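On the Management of Kitchen Cloths

The purpose of this post is to set out the arrangements by which kitchen cloths are stored, folded and replaced in this household. It follows an earlier post on the contents of the cupboard under the sink, which drew more correspondence than expected, most of it concerning cloths. Readers in Flandham who know the local shops will recognise some of the difficulties described.

The cloths in question are of the microfibre sort, with a quilted pattern pressed into the pile and a wavy edge all the way round. They were bought at Jin, the household goods shop near the station, in two purchases. The first was a small trial packet. The second was a bundle of 30, ordered in January when the last of the old cotton tea towels had been cut up for cleaning the bicycle. The colours were supplied mixed, and no choice was offered at the till.

Before that date, cloths were kept in a deep drawer with the foil and the baking paper. They were put away unfolded. In practice the drawer could not be closed without force, and the cloths at the bottom were not used from one season to the next. The old arrangement has now been withdrawn.

The present method of folding is as follows. The cloth is laid out on a clear surface and smoothed from the middle outwards. It is then folded lengthwise, turned if necessary, and pressed with both palms before any further fold is made. The pressing should be firm and unhurried. Plush cloth holds a good deal of air, and a stack made from cloths that have not been pressed will lean by the fourth or fifth and fall over when the kettle is moved.
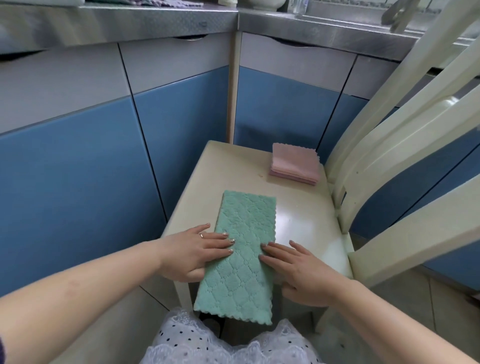

A green cloth at the long fold, with the pink stack behind it.

It will be noted that the small table in the corner of the kitchen is used for this work. It is not a large table and a cloth folded lengthwise will hang over the front a little. This does no harm. The height is convenient for a person sitting down, and folding is a task that ought to be done seated where possible, particularly after a full wash.

A word is needed on the scalloped edges. With a plain hem, one edge is brought to the other and the matter is settled. With a wavy edge the curves seldom meet, and a good deal of time was spent in the early weeks trying to make them do so. That practice has been given up. The recommended course is to put the smooth fold at the front of the stack and leave the scallops to the back and sides, where they may fall as they please. Some of the pink cloths were stacked before this rule was adopted and have their edges showing at the front. They will be turned round as they come through the wash.

Sorting by colour was considered at length. A scheme was drawn up under which green would be for glasses, pink for worktops, grey for the hob and purple for spills on the floor. It was kept to for almost 2 weeks. The difficulty was that several of the shades are hard to tell apart in the evening under the kitchen light, and guests could not be expected to know the scheme at all. The household has accordingly moved to a simpler rule: cloths from the stack are clean and may be used for anything above floor level. Floors are dealt with by retired cloths, which have one corner snipped off and live under the sink. 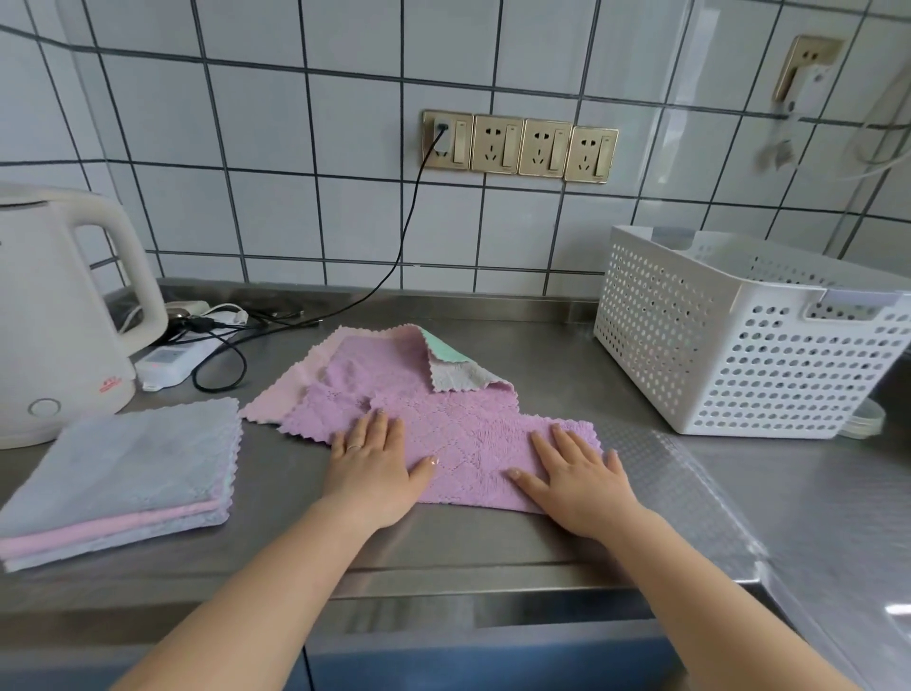

Pink-purple next, near the front of the worktop, with the looser cloths still to be done.

Folding on the steel worktop is also permitted. The surface should be wiped and dried first, as a damp patch will go straight into the cloth and be found again some days later by the smell. Finished cloths go to the left and unfolded cloths to the back. Left-handed readers may wish to reverse this.

On washing, the following points are observed. Microfibre is washed by itself at a moderate heat, without fabric softener, and is never put in with bath towels, whose fluff it collects and does not give up. The drying rack from Rolosano is adequate for the purpose, although its lowest rail sits too near the floor for anything but socks. Cloths are brought in as soon as they are dry. An afternoon near the window has already faded one of the grey ones along a fold.

An enquiry was received as to whether the stack might be kept in a basket. A basket was tried. It was the Stonirach wire model, and the loops of the microfibre caught on the joins each time a cloth was lifted out. The basket has been reassigned to onions, and is giving good service.

A second enquiry asked whether it would not be easier to roll the cloths. Rolling is quicker, and the rolls look well for a day or so. In a shallow drawer it may be the better choice. On an open surface they come undone, and this household does not have a shallow drawer to spare.

The next post in this series will deal with oven gloves, of which there are at present too many, and with the question of the apron hook. Comments on the present arrangements may be left below in the usual way. Correspondence about sponges has been read and will be answered separately.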